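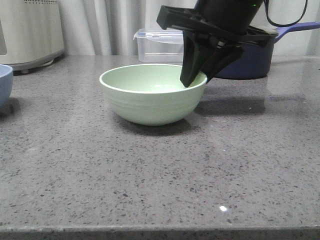 Why do households in Zuvitstead put so little food waste out for collection?
Most of the people we asked had a caddy but ran out of liners and went back to using the general bin.

Our group looked at food waste in two areas, Zuvitstead and Skodside, over 7 weeks in spring. Both have the same weekly collection. Skodside is mainly flats with shared bins, and Zuvitstead is mainly terraced houses.

Method

We put 100 short questionnaires through doors in each area and collected them the following week. We also used the tonnage figures on the Anholm council website. These are given per 1,000 households, so the areas could be compared directly.

Peelings, bread and tea bags were the items people named most often. Several wrote that they scraped plates straight into the bin after the evening meal and only used the caddy when cooking. Smell was mentioned more in Skodside, mostly by people on upper floors.

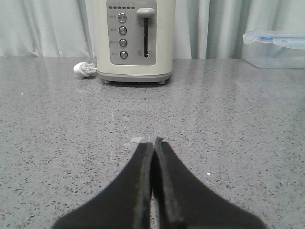 Problems with the data

The Skodside forms came back late and some had the second page missing. We left those out of the table on liners but kept them for the question on smell.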